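5.3 Demonstration during the open day

The simulated dining room was shown to outside visitors at the Skondlow open day on 6 Jan 2025. The purpose was to see whether people with no background in robotics could give usable instructions to the Layug planner when all they had to go on was the robot's own view of a rendered room. The setup was the one described in Section 4, with two changes. The time limit per episode was raised to 40 seconds, and the text prompt shown before each episode was shortened to a single line.

Visitors sat at one of 4 desks, each with a monitor and a keyboard. A session consisted of 3 episodes. At the start of each episode the visitor saw a still view and typed a request in their own words. The planner then chose a target and moved the simulated robot toward it, and the visitor marked whether the chosen target was the one they had meant. No corrections were allowed once an episode had started. Requests were stored with the view and the planner's choice. Names and ages were not recorded.

The rooms were generated with Lasulano using the same furniture set as in the main experiments. Objects were placed at random on the tables and floors, without regard to whether they would normally be found there. This matters for the demonstration. In the view in Figure 7, a pale, lumpy object rests near the center of the dining table, and a small magenta-red and blue object stands on the floor by the side wall. Neither has an obvious everyday name. Visitors therefore tended to write requests that used color and place ("the white thing on the table"), while the training requests mostly used object names. The planner had seen few requests of the first type before the open day.

Two kinds of error were common. In the first, the visitor named a piece of furniture as a landmark and the planner took the landmark as the target. Requests that mentioned a chair were the most exposed to this, as the dining room has more than one chair of the same style and the planner sometimes drove to the wrong one. In the second, the visitor asked for an object that was only partly inside the view. The purple object at the lower left in Figure 7 is a case of this type. The planner scores such objects low by design, and it usually chose a fully visible object in their place.

We do not report success rates for the demonstration. Visitors could watch the desk next to theirs before taking a seat, so the sessions were not independent, and some requests were plainly written to confuse the system. The stored requests were used only to build the list of color and place phrases in Appendix B. Lilibeth Dagdag and Teodor Sjögren sorted them separately, and disagreements were settled by Siobhán Buckley. The revised planner was trained in February with this list added and is the version evaluated in Section 6.

Figure 7. Simulated dining room with objects on the table and floor.
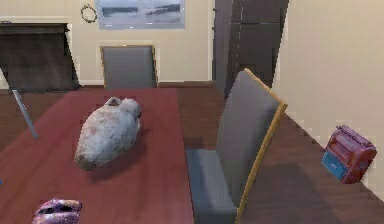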